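Student Projects / Materials & Making
Reading time: 2 min

Covering Up: What We Learned About Sheets in a Small Room

Our group picked dust covers for the Tremport term project, and I know how that sounds, but it got really interesting! The question was simple: if you have to protect a room before messy work starts, which sheeting is the nicest to live with, and how do you fold it so the next person doesn't hate you?

We compared white sheets with black plastic. The white ones go down easily and stay where you put them. The black plastic is another story. It keeps the lines from how it was packed, it clings to itself, and anything upright, like a pole, turns into a place where it bunches up.

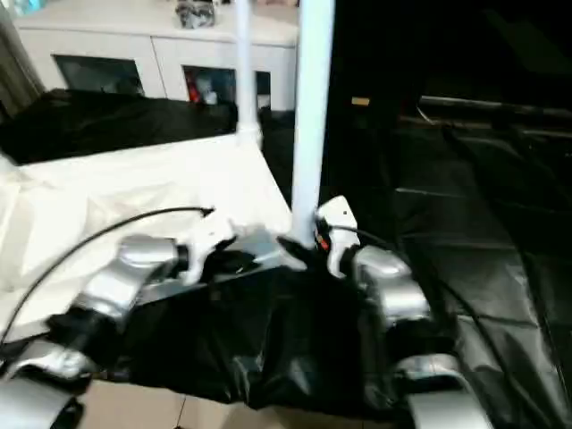 Hugo Mallet thought we should start from the poles and work outward, and he would have saved us most of Wednesday if we had listened sooner. Once we tried it his way (one person at the pole, one at the far corner) the plastic lay much flatter.

Folding was my favorite part. We tested 6 ways of putting a sheet away and scored each one on how quickly it opened again. A long accordion fold won, with 91 points. Rolling came second, and it would probably win in a bigger room. Wadding it up scored terribly, though it's by far the fastest if you only care about right now.

Crumpled plastic also takes up so much more space than you expect, and all those little ridges trap air.
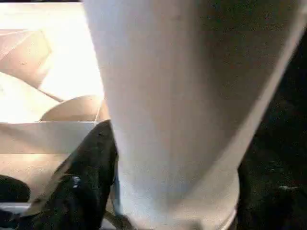 One reader of our draft asked whether a sheet that has been wadded up ever goes flat again, or if the creases are there for good. We don't know yet! We'd love to leave one spread out through June and check.

Next term we want to try the accordion fold on the wide Omevska rolls, which need two people just to lift.

Related projects
Shelf Labels That Stay Put
The Pringle Hallway Makeover
Raludness: A Quieter Workshop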